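Is the Brasus two-arm kit worth it for a small shop, or am I paying for a demo?

Posted in Workshop and Small Business, Fomelcombe Community Help
Asked by packing_bench

We run a small gift and pet toy business out of a unit on the edge of Fomelcombe. A lot of the day goes on putting soft items into baskets and boxes: balls, little stuffed things, bags of treats. A salesman from Jultier has been pushing the Brasus kit at us. It's two tabletop arms with grippers, a controller box and something they call a "starter skill", meaning they set it up to do one job for you before they leave. The price is a bit over 3,000 for the hardware and then there's a monthly fee for the software, which he was a good deal quieter about.

He says it will pick up to 30 items a minute. I've watched his video several times and I don't believe it. There are cuts in it, and every item is the same size and sitting in the same spot. Our stuff arrives in a heap in a cardboard box.

What I want to know from people who have had one on a bench:

Does it cope with soft things that squash?
Does the basket have to be fixed down?
What happens when you change the product?
Is the monthly fee something you can stop paying and still have working arms?

I'm not after a lecture on the future of work, I've had that from my brother-in-law. I have a trial slot booked for September and would like to know what to ask for.

oldbeltdrive
Accepted by the asker

We had the kit on trial and sent it back, so read this with that in mind. It isn't rubbish. It's just sold as something it isn't.

Soft things are the part it does fairly well. The fingers don't need a perfect hold, and a ball that gives a little is easier for it than a glass jar or anything with a shiny lid. I ran my own test on a plain pale table with a wicker basket and a fuzzy ball, and got one arm to do the carrying. 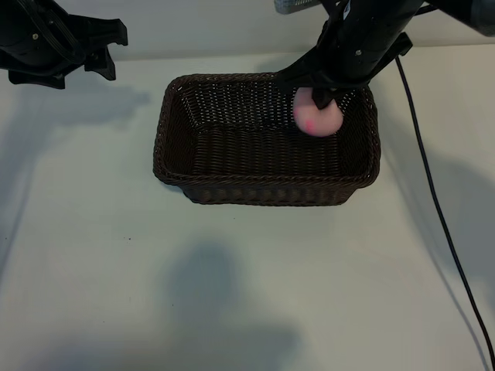

The right arm holding the ball in the back corner of the basket. Left gripper open and idle.

Look at how much bare table there is, because that is how the thing likes to work. One basket, one item, nothing else to confuse it. I did 30 goes like that and it managed 22 without me touching anything. Of the rest, most were drops short of the basket, and on a few it closed its fingers on nothing and carried on as though it had the ball. It doesn't know. You need somebody watching, and if somebody is watching they could be packing.

Your other points, in the order you asked them.

The basket. It doesn't have to be fixed, but you'll want it to be. Ours wasn't, and a light basket shifts if the gripper catches the rim on the way in. Once it had moved a couple of inches my success rate went off a cliff. I ended up with strips of tape on the table to line it up, and a jig would be better. Ask for the trial to be done with your own baskets, loose, and move one yourself halfway through while the salesman is looking.

Changing product. The starter skill covers what they set up on the day. Going from a ball to a treat bag meant either an afternoon of me driving the arms by hand to record new attempts, or paying Jultier to come back. I did the afternoon. The result was worse than the ball and I never got it to where I'd leave it alone.

The fee. Get this in writing. When I asked, I was told the arms still move without it, and that is true in the sense that you can steer them by hand. The trained skills live in their software. Stop paying and you've got two very smart coat hooks.

Speed. Thirty a minute is nonsense for one arm going back and forth. I was getting 3 a minute on a good run. Perhaps both arms going flat out on something easy would beat that, but then you have the two of them working over one basket and I wasn't brave enough to try it for long.

Cables, since you didn't ask. Ours trailed across the table top and I had to keep an eye on them. Budget for clips.

If you do the trial, bring your heap in its cardboard box. Don't let them tidy it first. If they say the heap needs "a later update", thank them for the coffee.

tin_lid_mags

I think the answer above is a bit hard on it. We've kept ours. But we're a school club and it doesn't have to earn anything, so perhaps that proves the point!

The one thing I'd add is lighting. Ours went funny in the late afternoon when the sun came across the bench, and it settled down again with the blind shut. If your trial is in a nice bright showroom, ask them to switch half the lights off and see what it does. Also the gripper screws work loose, so check them every week or so. The manual has a page on it but it's in the wrong section.

Customer support was fine on the phone and useless by email.

gatepost77

Have you looked at Ehlers? They hire out a single arm by the week. No idea if it does baskets. My cousin had one for stacking trays and said it was all right once it was going.

Comment from packing_bench

Thanks all. Had a look at the Ehlers site and there's no price on it anywhere, which tells me roughly what the price is. Have written back to Jultier asking for the trial with our own heap, loose baskets, and the fee terms on paper before we come. He replied on Sunday evening offering a discount. He didn't mention the heap.

Comment from oldbeltdrive

Ask him again. And count the drops yourself, with a pencil. The counter on their screen logs a go as finished when the arm gets back to its start position, whether the ball went in or not.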